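How to run a pick-and-place table at an open day

Last updated in June, after the Cildale visit

These notes are for anyone taking a turn at the hand demonstration. Viorica Tănase wrote the first set and I have added what we learned at Cildale.

1. Set the table

Use the grey table with the wooden edge and clear everything else off it. Put the white bin at the back on the right, where the arm can reach it. Set out three items: the duck, the pomegranate and the dark red fruit. Leave a clear gap between the duck and the pomegranate so the fingers have room to close.

2. Start position

Bring the arm up on the right with the hand raised and the fingers pointing up. Check the light on the wrist is green before you speak to the group. If it isn't, call Emilian Bratu and carry on with the talk.

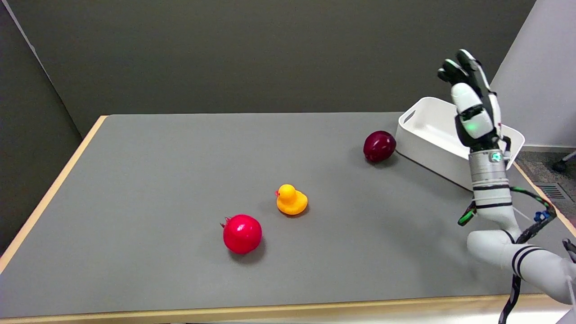
Keep the talk short. Most groups want to know how heavy the hand is, who is driving it and what happens if it drops something. Send questions about cost to Ludmila Vaněk at the front desk.

3. The first pick

Start with the duck. Lower the hand over it slowly and let the fingers curl round before you lift. Children will shout at this point. Wait for them to finish.

Check the cables each time the arm comes down. They should hang free and not drag on the table or catch on the items.

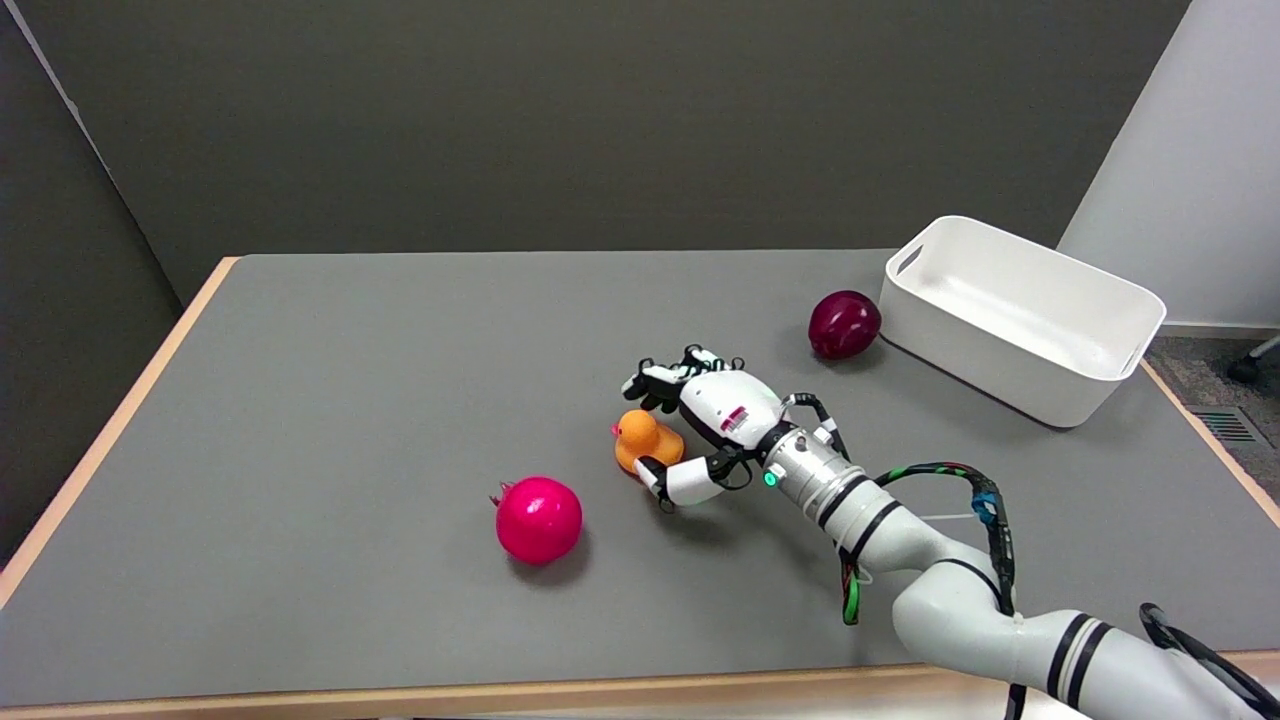 Lift straight up, move across to the bin and lower the hand again before opening it. Don't let go from a height, as the duck bounces. The fruit comes next, the pomegranate last. It is the hardest to hold and people like to see it done.

4. Between groups

Put everything back in its place. Allow 13 minutes for each group, including questions. On the Friday at Cildale we let them run over and the last group missed their coach.

Write each failed pick on the sheet with the item and the time. Purificación Cantero collects the sheets at the end of the day. Spare sheets are in the Preda folder.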